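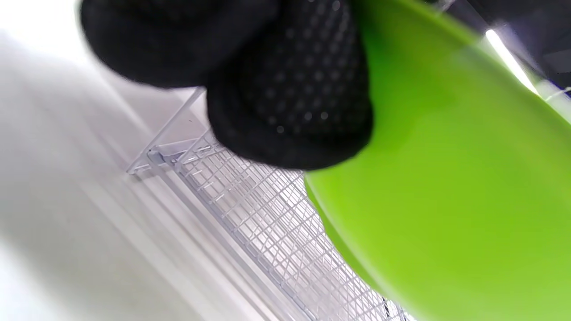

1. What we set out to check

Our course asked each group to pick a written rule set for robot work and see how it holds up in a real room. We picked the Clalby sheet, which covers people who record tabletop tasks for robot training, and we tried it on the Umness project. Umness records wiping and pick-up tasks by hand so that an arm can learn from them later. The sheet has 40 rules on 2 pages. I wrote this report. Jae-hoon Bang went through the recordings with me and disagreed with some of section 4.

I should say early that I went in doubting the sheet and came out doubting it a bit more. Several of the rules are fine. Most of them can't be checked by anyone who wasn't standing there.

2. Method

We read all the rules and marked each one "can be checked from the recording," "can be checked from the log," or "can't be checked." Then we went through 110 recordings. Where Jae-hoon and I marked a recording differently, we watched it again together. We did not bring in a third reader, and someone should.

3. Rules about the work area

Rule 6 says "keep the background free of movement and of people not taking part." I don't know of a working lab where this is true for a whole afternoon. The sheet doesn't say how far back the background goes, or whether a person sitting still is allowed.

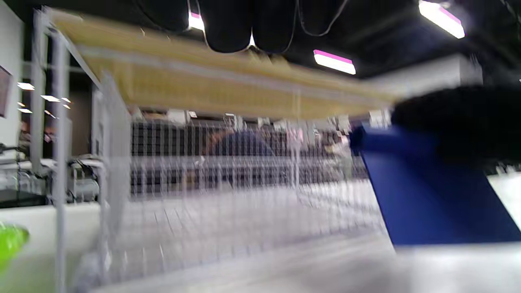
Figure 2. Blue tool in a gloved hand by the wire rack. A person in a blue top is in the background.

Read strictly, Rule 6 throws out this view. Read loosely, it throws out nothing. Jae-hoon thinks a strict reading is safer. I think a training set with only blank walls behind it would be strange too, and the sheet gives no evidence for either side.

Rule 9 bans "blurred footage." Blur comes with a camera that moves with the hand, and the sheet sets no limit. Is one smeared moment enough to drop a whole recording? We couldn't agree, so we left Rule 9 out of our totals.

Rule 11 covers loose cables. This one I would keep, and make stricter. It only mentions cables "on or near the table," and people walk on floors.
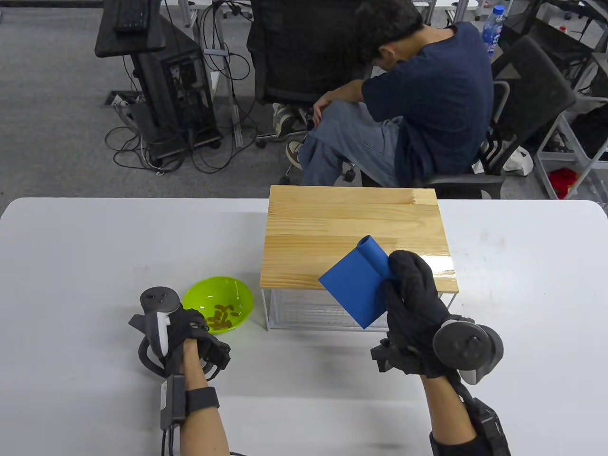
Figure 3. Wiper held over the front edge of the board, with a controller at each hand. Cables lie on the floor by the computer stand.

4. Rules about the person doing the task

The sheet asks for gloves of one color, a steady pace, and a rest break every 195 seconds of recording. Gloves are easy to check. Pace isn't, because "steady" is never defined. The break number looks exact, and I looked for where it came from. The only source listed is an older sheet by Yazdani, which gives the same number with no source at all. Copying a number twice doesn't make it a finding.

Jae-hoon's view is that a made-up break is still a break. Fair enough, but then it should be written as a habit the authors like.

The log we were given has start and stop times and no column for breaks, so we couldn't tell whether any were taken.

5. What we would change

Drop any rule that has no test attached.
Give Rule 6 a distance.
Give Rule 9 a limit, even a rough one.
Extend Rule 11 to the floor.
Add a break column to the log.
Name a source for every number, or say there isn't one.

6. Limits

We looked at one project in one room. We also knew the rules before we watched the recordings, which probably made us pickier than a normal reader would be.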